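About Kamau Street Safety

Kamau Street Safety is a private organization that works with shopkeepers, transport operators and residents' groups to reduce street theft and to assist those affected by it. The organization was established in Ranham, where its head office remains, and opened a second office in Bikolholm in November of its third year of operation.

Our Work

The organization's principal service is the training of market and bus station staff in the prevention and reporting of bag snatching, pickpocketing and phone theft. Courses last two days and are taught on the client's own premises wherever space permits. Participants learn how to take a first account from a victim, how to preserve an item that may be needed as evidence, and how to pass information to the police without delay. The course does not train participants to pursue or detain suspects, and we ask all client organizations to state this clearly in their own staff rules.

We also operate a telephone line for people who have been robbed in a public place. Staff on the line can help a caller block a SIM card, prepare a written statement, replace identity documents and arrange to be accompanied to a police station. The service is free of charge to the caller. It is not an emergency line, and callers in immediate danger are directed to the emergency services.

Under the Mösli program, recovered property that has been released by the police is matched with reports held in our register. Owners are asked to provide proof of purchase or another form of identification before an item is returned. Items are held for 60 days, after which they are handed back to the releasing station.
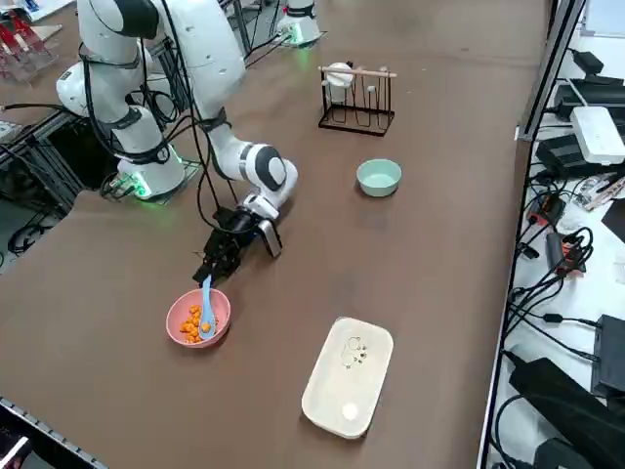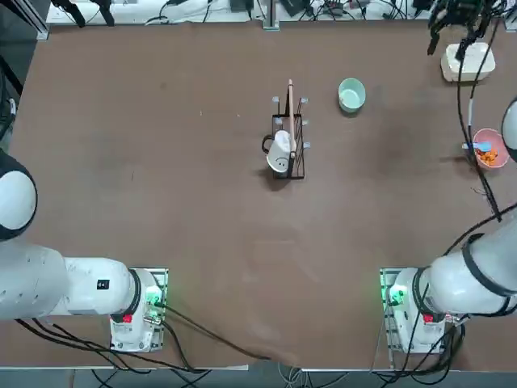

White robot arms at a brown tabletop. The pink bowl in the first picture holds orange puffed snacks and a light blue spoon.

Our People

Kamau Street Safety employs 22 full-time staff across its two offices. They include former police officers, court clerks, social workers and retail security managers. The Director, Chalerm Jaidee, is responsible for the general management of the organization and reports to a board of six members. Board members serve terms of two years and receive no payment for their service.

All staff who have contact with victims of crime undergo a background check before appointment and complete further training each year in confidentiality and the care of distressed persons.

Relationship With the Police

The organization is independent of the police and holds no powers of arrest, search or investigation. We share information with police stations under written agreements, copies of which may be consulted at either office. A caller's personal details are passed on only with that person's consent or where the law requires it.

We do not publish the names or photographs of persons who have been arrested but not convicted. Requests from news organizations for comment on individual cases are normally declined. General inquiries concerning theft prevention may be addressed to the Ranham office.

Funding

Income is drawn from course fees, annual subscriptions paid by traders' associations, and donations. The organization accepts no payment from insurers for referrals. Audited accounts are available on written request.

Complaints

Complaints concerning any member of staff should be made in writing to the Director. Complaints concerning the Director should be addressed to the chair of the board at the Ranham office.

Page last reviewed 8/22/23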